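Teaching Two Arms to Put Away a Roll of Tape: What I Learned Collecting Demonstrations

8 min read

My part of the Tridmont project was the part everybody else was happy to hand over: getting the examples. The learning model needs a pile of recorded demonstrations before it can do anything, and somebody has to sit there and drive the arms through each one. I signed up in the fall thinking it would be a few relaxed afternoons with headphones on. It took 13 sessions, and I'd do it again, but I'd do it differently, so most of this report is about that.

The task sounds tiny. A roll of tape starts on the table, an arm picks it up, and it ends up on a dish rack. That's it! We picked a dish rack because it's cheap and because the rods give you a surface full of gaps, which is harder than a flat bin. A roll of tape can land flat across the rods, lean on the side, or slide somewhere silly, and we wanted the model to see what a decent placement looks like.

We had two practice layouts. The first used a dark gray cloth over the table and the second used the bare tabletop. The cloth was my idea and I'm still a little defensive about it (the rolls don't skid when you nudge them, and the grippers can come in low without that awful scraping sound). The downside is that cloth moves. Every time I bumped it I got a new set of wrinkles, and at first I kept stopping to smooth it out like I was making a bed.

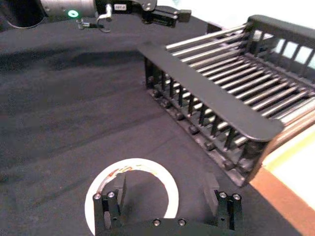
After a while I quit smoothing. If the model only ever sees a perfectly flat cloth it might fall apart the first time there's a fold in it, and folds are free variety. What I did keep strict was the starting pose. Before each recording I brought the arms to the same home position, opened the grippers all the way, and waited for Tallow to say it was ready. Tallow is our recording script. It saves the joint positions, the gripper opening and the camera views together, and it's pretty solid now, but the version I started with would happily record a whole episode with one camera asleep. I lost 10 episodes that way in one evening. I now look at every camera feed before I touch the controls, and there's a line in our setup sheet in capital letters telling you to do the same.

The grasp was the hardest part to do consistently. You can straddle the ring from the outside and close on both sides, or you can put one finger down through the hole and pinch the band. I'm better at the second one. But I switched between them without thinking about it for the first few sessions, depending on how the roll was turned and, I suspect, how tired I was. When we trained a first small model on that mix, the gripper would drift to a spot halfway between the two grasps and close on nothing much. It was kind of funny and also clearly my fault. From then on I stuck to one grasp for a whole session and wrote down which one it was.

Speed was the other thing. I got faster as I practiced, so my early episodes are full of little pauses where I'm hunting for the right angle. Those pauses are data too! The early model copied them faithfully and would hover over the roll as if it was having second thoughts. I went back and trimmed the long ones with Sengar, the labeling tool a student before me left behind, and re-recorded the ones where trimming made the motion jumpy.

Then we took the cloth off. I expected the bare table to be easier, and for seeing things it was, but it picks up marks and crumbs and bits of who knows what, and I had to decide whether to wipe it between episodes. I settled on a wipe at the start of a session and then hands off until the end.
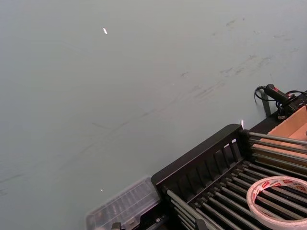 the Palby notebook
December 2019

The placement rule took some arguing with myself. I wrote down that an episode is good if the roll is resting on the rods and the gripper has let go and backed off without dragging it. I don't care if it's neat. In the first batch I threw out anything that looked crooked, and that was a mistake, because I ended up with nothing but tidy placements in one small area of the rack. I put 8 of the crooked ones back in after rewriting the rule.

What I have at the end is 58 episodes that pass it. I know that's small. It's enough for the arm to reach for the roll reliably in our tests, and the placing part is still hit or miss, mostly when the roll starts close to the rack and the gripper has to come in at a steep angle. I avoided those starts because they were annoying to drive - and now the model doesn't know what to do with them either.

For January I want to record the close-in starts first, while I'm still patient, and get a second person on the controls so the set isn't all my habits. I'd also like Tallow to save a short note with each episode. Mine are on paper at the moment, and my handwriting from session six on is pretty rough. If you're picking this up after me, the notebook is in the drawer under the monitor, and the setup sheet is taped inside the front cover.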